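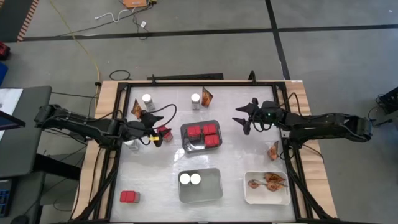
prasto_bench
I'm trying to settle on trays for sorting small stuff on a worktable. I have a light wood top on a black metal frame, with a white panel over it so I can wipe it down. The gray tray in the middle works fine with the red cubes in it. The larger silver-gray one below it is too shallow for my taste, and the two jars with white lids use up just one corner. Would you go deeper, or get a second small one?

Trudero248
Second small one. Big trays collect junk. I had one 90 cm long and got rid of it in April.

uramaple
Disagree. Keep the big one and put dividers in it. I bought the Leblanc set, 3 strips that you trim with scissors. They slide a bit unless you tape the ends.

Trudero248
Tape leaves gunk on metal trays. I wouldn't.

prasto_bench
Dividers might work. Does the low edge bother you when you carry it?

uramaple
I don't carry mine. It stays on the table and I take out what I need.

kettle191
Is the panel slick? I see it has some shine to it. My trays slid all over until I cut up a shelf liner and put a piece under each one. Also I'd put all the jars together. You have two in the tray and two more up at the top.

prasto_bench
It's slick, yes. I have liner left over from the kitchen drawers, so I'll try that first. The jars at the top are for another batch and I want them kept apart.

Trudero248
Then that's your second small tray right there.

uramaple
Or a label on the lid. Cheaper.

prasto_bench
Going with liner and dividers for now. I'll post again if the tape makes a mess.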